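Skesano DG-2 Hand-Held Gripper: Setup, Pad Service and Linkage Care

Product group: hand-held grippers, two-finger, parallel linkage
Part number, complete tool: 3248
Supplied by: Catari
Service documentation: Stella Simiyu
Bench procedures: Njoroge Ndung'u

Overview

The DG-2 is a two-finger gripper operated by hand, with a wide-angle camera mounted behind the fingers. It is sold singly or as a left and right pair for two-handed work. The fingers are driven through a symmetrical linkage, so both close by the same amount and the center line of the grip stays fixed relative to the camera. Everything on this page applies to both hands unless a side is named.

The tool is intended for household objects, including tableware. Glazed and glossy parts are the most demanding load in normal use, and pad condition has more effect on them than closing force does.

Setting up the work surface

Fix a flat mat or cloth to the table before the first session. A regular pattern with strong contrast makes it easier to judge the camera view at the corners, where the lens bends straight lines the most. Pull the cloth tight and tape it on the underside. Loose folds catch the fingertips on low approaches.

Route the cable away from the operator's body and leave enough slack for full reach on both sides. A cable that goes tight at the end of a reach loads the connector sideways, and this is the most common cause of connector replacement on the DG-2.

Checking the grip

Use a bowl with a plain outer wall. Approach from the side with the fingers open, bring both pads to the wall and close until contact is felt on both sides. The bowl should not rotate or slide toward one finger. If it does, one pad makes contact early and the linkage needs centering (see below). 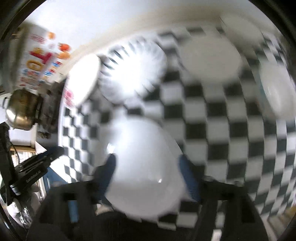
Repeat the check three times at different points on the table, including once near full reach. Record the result on the service card. A tool that passes close in and fails at full reach usually has a cable problem, and the linkage should be left alone until the cable has been rerouted.

Plates need a different approach. The rim is thin and the pads meet it from opposite faces, one finger over the plate and one outside it. Close slowly. Contact on the outer third of the pad is acceptable for rims; contact on the bare fingertip is not, and will mark the glaze.

Replacing the pads

Pads are a wear part. Replace them after 600 hours of use, or sooner if the ridges are polished flat, torn or lifting at a corner. Always replace both pads on a tool together.

1. Disconnect the cable.
2. Open the fingers fully and block them with the nylon spacer.
3. Lift the old pad from the wide end with a plastic scraper. Do not use a blade.
4. Remove the remaining adhesive with isopropyl alcohol and let the face dry.
5. Seat the new pad against the shoulder of the finger and press from the center outward.
6. Remove the spacer, close the fingers on a clean cloth and hold for one minute.
7. Leave the tool unused overnight.

Use Rainer ridged pads only. Smooth pads from the earlier DG-1 fit the finger but are thinner, and the fingers will close past center.

Centering and pivots

Wipe the pivot caps and look for fine black dust at the edges. Dust means the bushing below is wearing. Move each arm by hand with the cable disconnected. Travel should be even, with no click near the open stop. 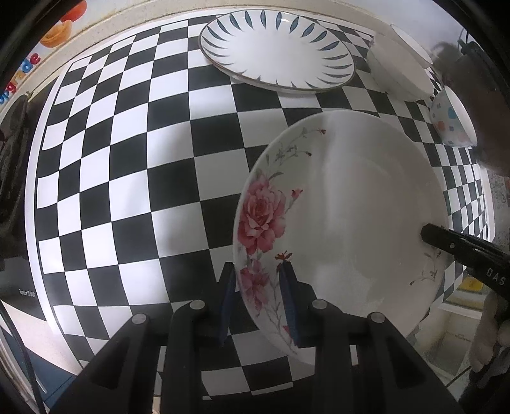 To center the fingers, loosen the clamp screw a quarter turn, close both fingers on the gauge block and retighten. Repeat the bowl check afterward. If the error comes back within one session, the clamp screw thread is worn and the linkage plate should be exchanged.

Apply one drop of Ginwood dry lubricant per pivot every 2000 cycles. Oil and grease are not suitable. Both migrate to the pads, and a contaminated pad cannot be cleaned well enough for glazed parts.

For paired tools, service left and right in the same visit. Mixed pad ages give the operator a different feel in each hand, which shows up as overclosing on the older side.

Faults

Bowl turns during closing: fingers off center, or one pad worn. Check the pads first.
Plate slips from the rim grip: contaminated or polished pads.
Fingers stiff near closed: dirt in the linkage. Blow out with dry air.
Camera view tilted: camera bracket loose. Level against a straight table edge and tighten.
Signal drops at full reach: cable under tension.

Spare parts

Ridged pad set, pair
Pivot cap and bushing kit
Linkage plate, left or right
Cable with connector
Gauge block and nylon spacer

The pivot cap and bushing kit was revised in March. Older kits remain usable, but caps from the two versions should not be mixed on one tool. Quote the part number of the complete tool and the side when ordering linkage plates.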